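Gremia Tabletop Sorting Set

Last updated 2/9/19

Gremia is a collection of short recordings of small items being sorted and put away on a wooden tabletop. It covers cups, rings and other small pieces of the kind that pile up on a desk or a kitchen counter. Marina Lazaridis chose the items and wrote the task list. Hafiz Hutapea handles the files and answers questions about them.

Contents

The set has 100 recordings in 10 folders, one folder per task. Each folder holds the recordings, a text file with the task wording, and a list of the items used. Recordings run up to 40 seconds.

Items

Colors were picked to stand out from the wood. Green and orange come up most often. Item names in the lists are short and generic: cup, ring, small piece. If a cup has a label band, the band is noted in the list but is not treated as a separate item.
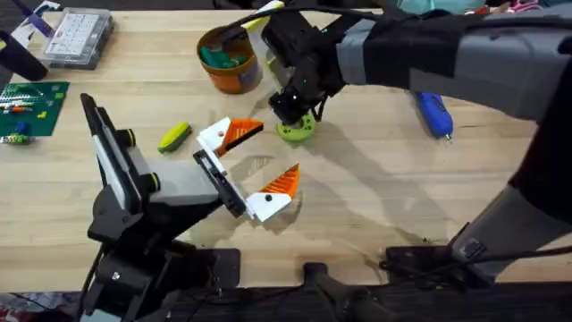 A cup counts as a container in every task, even when it starts out full. Items sticking up above the rim still count as inside. An item leaning against the outside of a cup counts as on the table.

Task wording

Tasks are written as plain instructions, such as "put the ring in the cup" or "clear the small pieces off the table." Left and right are always from the point of view of someone standing at the front edge of the table. Two folders, Prutov and Camargo, use an older wording that says "near" and "far" – these have not been rewritten.

Known problems

The item list in Sata names a cup by color only, and that folder has 2 orange ones. Check the label before relying on it.

Some lists written before November say "loop" where later ones say "ring." They mean the same item.

Changes

Spelling fixed in the Camargo task file. Duplicate entries removed from the Sata item list.

Corrections go to Hafiz. Please give the folder name and the line that needs changing.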